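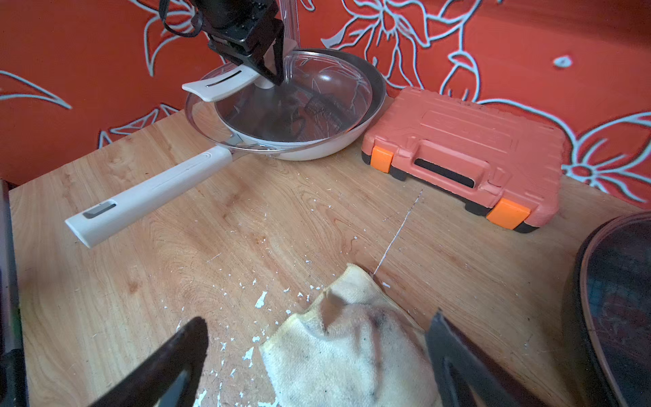
Glasdeckel reinigen, ohne dabei den Charakter zu verlieren

Zuletzt überarbeitet: 3/12/26

Der Glasdeckel ist das ehrlichste Teil der Küchenausstattung. Einen Topf kann man von innen halbherzig spülen und ins Regal stellen, da schaut keiner hinein. Der Deckel dagegen zeigt alles: das Gulasch vom letzten Monat, den Kalk, die Fingerabdrücke des Besuchs, der nur mal kurz nachsehen wollte.

Ich habe jahrelang behauptet, meine Deckel seien aus Milchglas. Dann kam Ilona Szénási zum Essen, hielt einen davon gegen das Fenster und sagte sehr lange nichts. Seitdem mache ich es so wie unten beschrieben.

Was man braucht

Ein weiches Baumwoll- oder Frotteetuch, das schon bessere Tage gesehen hat
Ein zweites Tuch, trocken und wirklich sauber
600 ml warmes Wasser
2 Esslöffel Natron
Einen Spritzer Spülmittel
Eine alte Zahnbürste für den Rand
Einen passenden Schraubendreher für den Knauf

Ein Wundermittel braucht man nicht. Ich besitze trotzdem eines, es heißt Rellura, riecht nach Schwimmbad und steht seit Juli ungeöffnet unter der Spüle. Dort macht es sich gut.

Schritt 1: Deckel abkühlen lassen

Wer ihn direkt vom Herd unter kaltes Wasser hält, lernt einiges über Thermoschock und danach über den Preis neuer Deckel. Viele Glasdeckel sind für höchstens 190 Grad im Ofen gedacht, bei anderen ist früher Schluss. Es steht in der Anleitung, die man damals weggeworfen hat.

Schritt 2: Einweichen

Natron im warmen Wasser auflösen, Spülmittel dazu, alles in eine flache Schüssel. Den Deckel mit der Unterseite nach unten hineinlegen und 3 Stunden in Ruhe lassen. In dieser Zeit kann man etwas Sinnvolles tun oder die anderen Deckel suchen.

Schritt 3: Wischen

Das Tuch einmal falten, damit es Griff hat, und in kleinen Kreisen von der Mitte nach außen arbeiten. Keine Stahlwolle, kein Scheuerpulver. Kratzer bleiben, und sie fangen den nächsten Fettfilm mit offenen Armen auf. Zwischendurch durchschauen: Solange der Hintergrund aussieht wie bei Nebel, ist man nicht fertig.
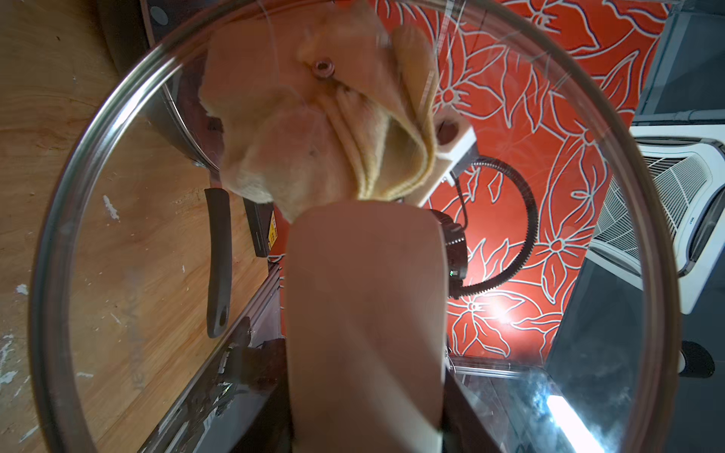

Blick durch den Glasdeckel, oben das gefaltete Tuch mit der gelblichen Naht.

Schritt 4: Der Metallrand

Unter dem Rand wohnt, was man dort nicht vermutet. Mit der Zahnbürste einmal ringsum, auf beiden Seiten, dann abspülen. Anschließend den Deckel senkrecht stellen, damit das Wasser aus der Fuge laufen kann. Legt man ihn flach hin, tropft er noch am Abend, bevorzugt in die Besteckschublade.

Schritt 5: Pfannen nicht vergessen

Ein blanker Deckel auf einer klebrigen Pfanne ist ein trauriges Paar. Beschichtete Pfannen und Woks bekommen dasselbe Natronwasser und einen weichen Schwamm. Pfannenwender und Zange gleich mitspülen, dann hat man es hinter sich. Zum Abtropfen taugt jeder Drahtkorb, auch der Skillo, den ich beim Umzug geerbt habe und dessen Fächer für kein mir bekanntes Besteck gemacht sind.
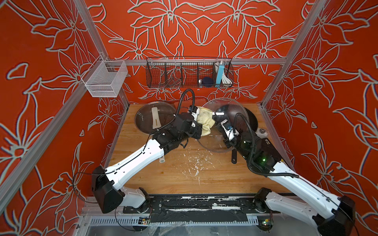 Schritt 6: Knauf nachziehen

Fast jeder Knauf sitzt auf einer einzigen Schraube. Sie lockert sich mit der Zeit, vorzugsweise über der vollen Suppe. Einmal ganz herausdrehen, Scheibe und Glas rund um das Loch abwischen, wieder eindrehen. Handfest genügt. Győző Magyar zieht alles so an, als müsste es einen Sturm überstehen, und kauft entsprechend oft Deckel.

Schritt 7: Trocknen und Gegenlicht

Mit dem trockenen Tuch nachpolieren, und zwar sofort, sonst malt der Kalk seine Ränder. Danach kommt die Szénási-Prüfung: den Deckel am Knauf fassen und gegen etwas Buntes halten. Vor einer grauen Wand besteht fast jeder. Vor dem orangeroten Blumenmuster verraten sich dagegen die Schlieren und Kratzer auf dem Glas, und das Licht setzt noch zwei helle Flecken dazu, die man bitte nicht wegzuwischen versucht. Ich habe es versucht. 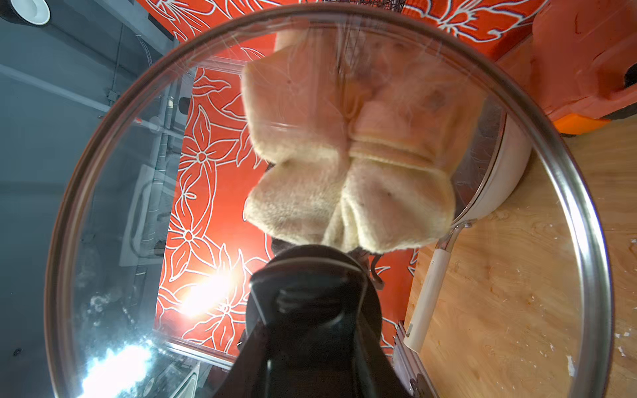 Aufbewahrt werden Deckel am besten stehend. Wer sie stapeln muss, legt ein Tuch dazwischen, sonst scheuert der Rand des einen auf dem Glas des anderen. Dafür eignet sich etwas Dickes, Flauschiges wie der beige-rosa Stoff hinter dem Glas, der sich in weiche Wülste legt. Geschirrtücher aus Leinen gehen auch, sind aber zu schade dafür. Und bitte frisch gewaschen, sonst fängt man wieder bei Schritt 2 an.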